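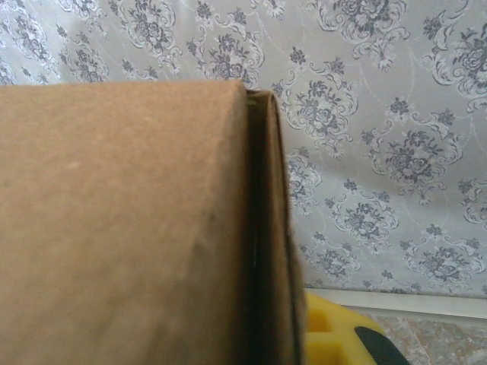 Home | Syllabus | Lecture Notes | Problem Sets | Lab Schedule | Contact

PKG 200: Paper and Board Materials
Lecture 3: Compression strength of corrugated board
Notes by Widad Zein, revised 5 September 2018

Read the section on linerboard in the course reader before this lecture. Symbols follow the list handed out in Lecture 2.

3.1 Construction and terms

Single-wall corrugated board has two flat facings, called liners, glued to a fluted core, called the medium. The liners carry most of the bending load. The medium holds them apart and carries part of the vertical load when the flutes run parallel to it. In a regular slotted container the flutes normally run vertically in the side walls.

Machine direction (MD) is the direction in which the paper traveled through the paper machine. Cross direction (CD) is at right angles to it. Fibers line up mostly in MD, so paper is stiffer and stronger that way. On a standard corrugator the flutes run in CD. A vertical wall load is therefore carried along the weaker direction of the paper. Students often get this backward on the first problem set.

Unbleached kraft liner has longer fibers than recycled liner and usually holds its strength better in damp air. Color is a poor guide to grade. Recycled liner is often brown as well, and some mills dye it to match.

3.2 Edge crush test

The edge crush test (ECT) measures the load a short, upright strip of board can take along the flutes before it fails. The result is divided by the length of the strip and given as force per unit length. The specimen must be short enough that it crushes before it buckles. If the sample bows out to one side, discard the reading.

Common sources of error in the lab:

- Cut edges not parallel. The load then starts at one corner and the reading is low.
- Dull blade. The flutes at the cut are flattened before the test begins.
- Specimen handled with damp fingers or left out of the conditioning room too long.
- Waxed edges not allowed to set fully (edge-dipped method only).

Do not compare ECT values taken by different methods without a correction. The edge-dipped and clamped methods can give different results on the same board.

3.3 From board to box

A box wall is a thin panel held along its edges. Under a top load it bows before it collapses. The center of the panel bows early and then carries little extra load. The corners stay nearly straight and carry most of the rest. Box strength thus depends on crush strength and on bending stiffness together.

The simplified McKee formula is the usual starting point:

BCT = k x ECT x sqrt(h x Z)

where BCT is box compression strength, h is board thickness, Z is the perimeter of the box, and k is a constant fitted to test data. The value of k depends on the units used. Take it from the reader and state your units.

Two points follow from the form of the equation. BCT rises in direct proportion to ECT. It rises only with the square root of perimeter, so doubling the perimeter at the same board grade does not double the strength. Box height does not appear at all. This is acceptable for boxes of ordinary proportions and poor for very shallow ones, where the panel has less room to bow and the score lines have more effect.

The formula assumes a plain box with no hand holes, vents or heavy printing. Each of these lowers the result.

3.4 Loss of strength in use

A lab compression test takes minutes. A box in a warehouse may carry its load for months. Paper creeps under constant load, and a box can fail well below its tested strength if it is left long enough. Moisture makes this worse, and cycling between damp and dry air is usually more harmful than steady damp air at the same average level.

Stacking pattern also counts. Boxes stacked in columns, corner over corner, keep most of their strength. Interlocked patterns place corners over the middle of the panels below and give up a large share of it. Pallet overhang has a similar effect, as the overhanging wall has no support beneath it.

Designers combine these losses into a single safety factor or apply them one at a time as multipliers. The Clorley method, used in Problem Set 2, does the latter. Write out each multiplier separately. Answers that show only the product will not receive full credit.

3.5 Worked problem

A box has a lab BCT of 200 units of force. Storage and stacking conditions call for a safety factor of 2. The allowable top load is 200 / 2 = 100 units. If each filled box weighs 30 units, the bottom box may carry three boxes above it (90 units) but not four (120 units). Always round down.

Reading for Lecture 4: Bouvier, M., "Creep in Stacked Containers," Jenwood course reader, Part 2. Mireille Bouvier's notation uses P for top load where these notes use BCT.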